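Notebook: hand and bench purchasing
31 October 2018

Writing task on the notepad, marker held against the palm. Budget notes follow, for me, Fengying and whoever has to defend the order in April.

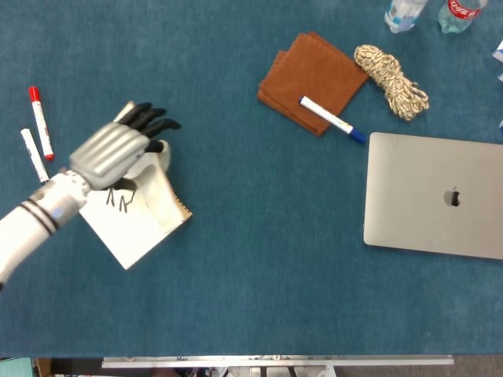
Where the money stands

Equipment line has $1143 left in it after the Votgate invoice cleared. That has to last until April. Ifeanyi checked the number against the ledger this morning and got the same.

Anything above that goes on the capital request, and Despina wants the draft by the end of next week. She asked for one page. Last time we sent four and it came back with questions about the page we cared about least.

Spare fingertips

Borstead sells them only as a full hand set, $610 with shipping. I asked if they would split a set and they said no. Fengying would like two sets. We can't do two out of what is left, so one now and the other goes on the capital request as a consumable. Check whether consumables are allowed on that form. Olanrewaju thinks they were last year.

Lead time from Borstead is 23 days from receipt of PO. If the PO goes out Friday we should be fine before the holiday shutdown, provided purchasing doesn't sit on it.

Second hand

Ilari still wants a left hand to go with this one. His case is that the notepad slides and skews when the marker pushes on it, and a second hand could hold the pad down the way a person does. I agree with him about the pad. I don't agree that it has to be the same model. For holding a pad flat a plain two-finger gripper would do, and Etim has one that takes our wrist flange without an adapter plate. Rope and napkin folding are another matter, those want real fingers on both sides.

Asked for quotes on both:
Etim gripper, with cable and mounting screws
Matching left hand from Borstead, with and without the service plan

No answer from either yet. Call Etim if there is nothing by Monday.

Bench top

Keeping the teal surface. It has enough texture that markers don't roll far and the color is easy to separate from nearly everything we put on it. Wistero offered a rubber mat in gray as part of a bundle. Silver laptop on gray mat is asking for trouble with the segmentation, so no thanks. Might ask if they'll drop the mat and take something off the price.

Small stuff, petty cash

Whiteboard markers, more of the white-barrel kind. Get thick ones too if they have them, the grip settings should be tried on a second diameter.
Spiral notepads, same size as now. One with a stiffer back would help.
Cable ties and a tray for under the table. The floor down there is a mess of cables and I would like it sorted before the safety walk.

Napkins and rope are fine for now, don't reorder.

Service plan

Fengying's question, and a fair one: do we pay for Borstead's plan or keep the same money as a repair reserve? The plan covers motors and wrist electronics but leaves out fingertips, and fingertips are what we wear out. I lean toward the reserve. Despina may prefer the plan, it is a fixed number and easier to put on a form. Need the exclusions list in writing before deciding. Emailed them.

To do
PO for one fingertip set (me)
Capital request draft, one page (Fengying, then Despina)
Reach test with the Etim drawing, does the gripper clear the laptop side of the table (Ilari)
Ask about consumables (Olanrewaju)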